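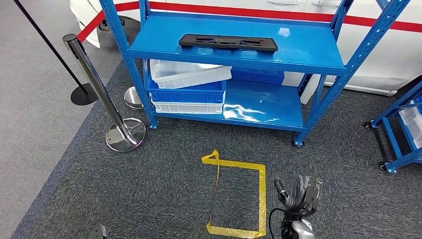
January · Posted by Sudheer Pillai to the shop-floor list
1 min read

Deepika Pisharody wrote:
> Tukine's people say their handler does 100 cart runs a shift,
> bins and all. Poojary has signed for a trial. Are we being
> too slow on this?

Deepika,

No, I don't think we are. Ask them what counts as a run. At Benel it meant moving one empty bin from a shelf to a taped square on the floor, and a person reset everything in between. I'd count that as half a chore.

Look at any parts cart by the end of second shift. Bins stacked crooked, one on its side, a tool tray up top right at the edge. My newest hire sorts that out in 40 seconds and complains about the coffee while doing it. I have yet to see a machine deal with the crooked stack unless somebody straightened it first.

Pullar quoted us 3,187 a month, setup extra. Maybe that's fair in a few years – I'd be glad to be wrong. For now I want a full shift on our carts, our mess, with their engineers out of the room and every human touch written down.

If Poojary will share their log, send it over.

Sudheer

4 replies · 2 shares · 393 views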